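The spreadsheet for this year's robot money has a tab called "Dreams" and a tab called "Real." I keep both because the distance between them is educational. Dreams has a two-arm mobile base, spare everything, and a service contract with a phone number a person answers. Real has whatever Titwood will quote me before the end of July, plus cable ties.

I've now been through one full round of buying for home work, meaning fridges, tables, shelves, the ordinary stuff people own. I made most of the usual mistakes and paid list price for a few of them. So these are notes for whoever is about to open a blank spreadsheet and type "arms" in the first row.

Start with fingers. I had arms as 90 percent of my attention and fingers as a footnote, and by the second month the fingers had eaten the footnote and started on the page. Pads wear. They pick up grit, they get a shine where you'd like some grip, and they get dragged across brick. Titwood sells them in sets and charges 30 dollars a set, a sum that feels like nothing until you put a number in the quantity column. 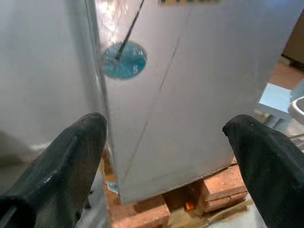 I put 5 sets in the original plan. That was adorable. The revised plan has a line for pads every quarter, and I've stopped letting anybody talk me into calling it a "contingency." A contingency is something that might happen.

Second row: cameras. If you want a view from each wrist, you're buying two cameras, two mounts, and two long cables that will spend their lives looping around the arms and looking for something to catch on. Cables are consumables. Write that down somewhere. The nice right-angle ones from Bikthorpe cost more than the straight ones, and I bought the straight ones, and then I bought the right-angle ones.

Third row is the one people leave out, and it's floor space. A lab floor is flat and clear and belongs to you. A home has chairs and boxes in it, and children, and your base has to fit between them and still reach the door of the thing you came to open. Measure your robot's turning room before you buy, with the arms out. I measured with the arms tucked in, like a man holding his stomach for a photo.

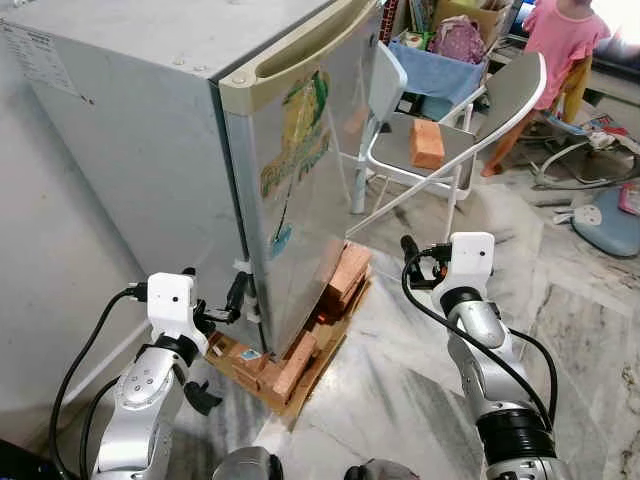 Should you buy two arms right away, or get one going and add the other later?

Get two if the job list has doors on it, and put off the fancier base to pay for them. With one arm you can open a fridge, or you can put a bottle in it, and you'll spend a lot of evenings on the part in between. Adding the second arm later also means a new mount, a new power supply, and a second shipping bill. Mine came to 900 dollars for parts I'd have gotten in the bundle.

Which brings me to shipping, and the crate. The crate has its own price. It also has its own return deadline, and if you miss it, you own a crate. I own a crate. It lives in my garage and I keep winter tires on it, so I've moved it to the "furniture" line and consider the matter closed.

Then there's the pile of small things. Tollby wanted 150 dollars for a case of hex keys, screws and spare collars, and I laughed at it and went to the hardware store, where I assembled the same kit over four trips for a little more. If a vendor's kit looks overpriced, count your own gas and Saturday mornings first.

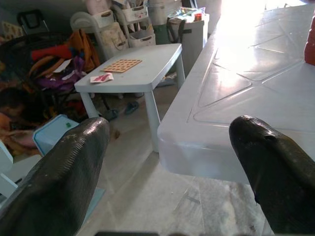

Batteries I'd budget for by the working day and forget the spec sheet. The Kramer packs are fine. The Kramer packs at the end of a long afternoon, with both arms holding a pose while somebody decides what to try next, are less fine. Buy the second pack up front and the charger that takes both at once. I went with the single charger, and I can tell you a great deal about the color of its little light.

A word on insurance: call before you order. My agent had a form for power tools and a form for vehicles, and we went back and forth until she settled on power tools, "with wheels" penciled in. The premium was lower than I feared. The phone call was longer.

I put a draft of this list up last month and got some mail.
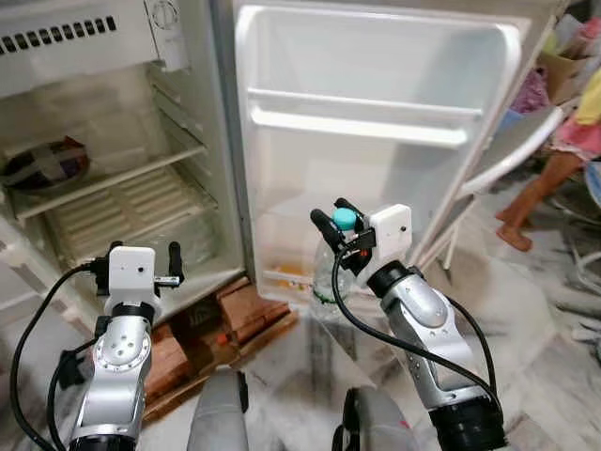 Preben Bjarnason wrote that I'd left out the biggest cost of all, which is hours, and that any plan without a row for setup and teardown is a wish. He budgets half of every visit for carrying things in and out, and he'd sooner cut a camera than cut that. He also thinks I'm too kind about the straight cables.

He's right about the hours, so there's a row now. I've filled it in with a guess, and the guess has pushed the new base from Real back over to Dreams, where it has plenty of company. The Titwood quote is good for 30 days. I've asked them for a second version without the crate.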